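Where Clothes Wait: Soft Seating as a Sorting Surface in Shared Rooms

By Aisyah Jugah
Friday, March 20, 2020

3.2 Seating used for laundry

Households in the Duggan building were asked where clean clothes go between the dryer and the closet. Of the 41 people who answered, 12 named a bed and most of the others named a sofa or padded bench. Tables came up less often than we had expected from the earlier Lillitz survey. People told us that tables were already in use for meals or homework.

Upholstered pieces differ from tables in two ways that matter for sorting. The fabric holds a garment in place, so a shirt put down near the side tends to stay there. The surface also has no clear working area, and clothes are often dropped wherever the hand happens to be. Several people said they lifted one item at a time and left the rest in a heap until they had room to fold.

Rounded ends were mentioned by residents with larger sofas. They liked them for sitting but found them awkward for folding, as sleeves slid over the curve. Figure 2 shows a light-gray piece of this type with two red and white garments, one crumpled on top and the other hanging in front of its side.

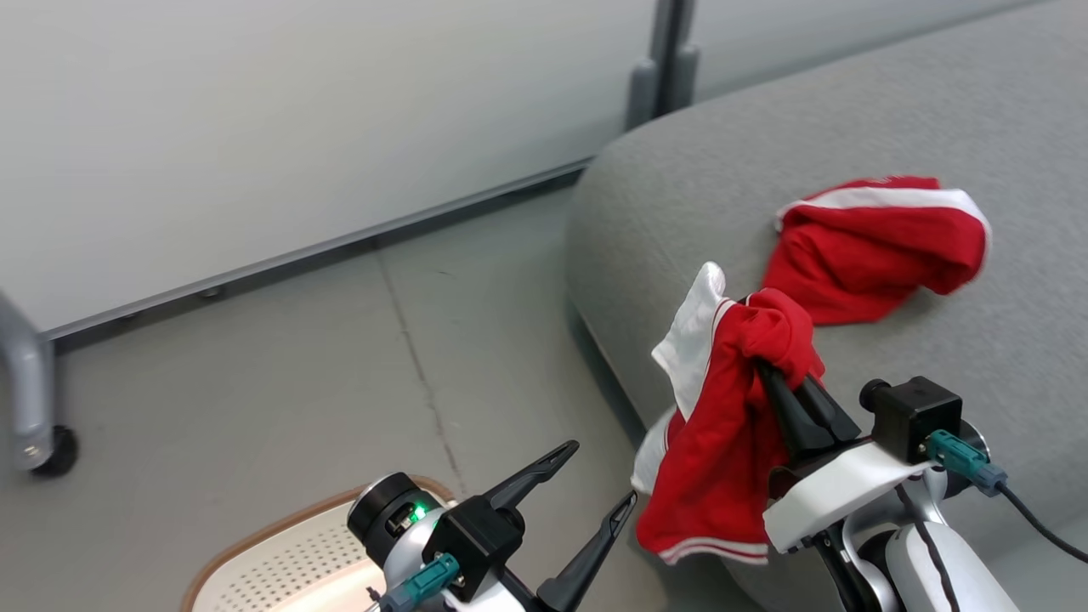 3.3 Folding height

Seat height was compared with the height of the surface each person preferred for folding. Those who sorted on a sofa often moved to a counter for shirts.

Related items
Drodix drying racks in small apartments
Zorbridge: a study of shared closets
Baskets, bins and bags on laundry day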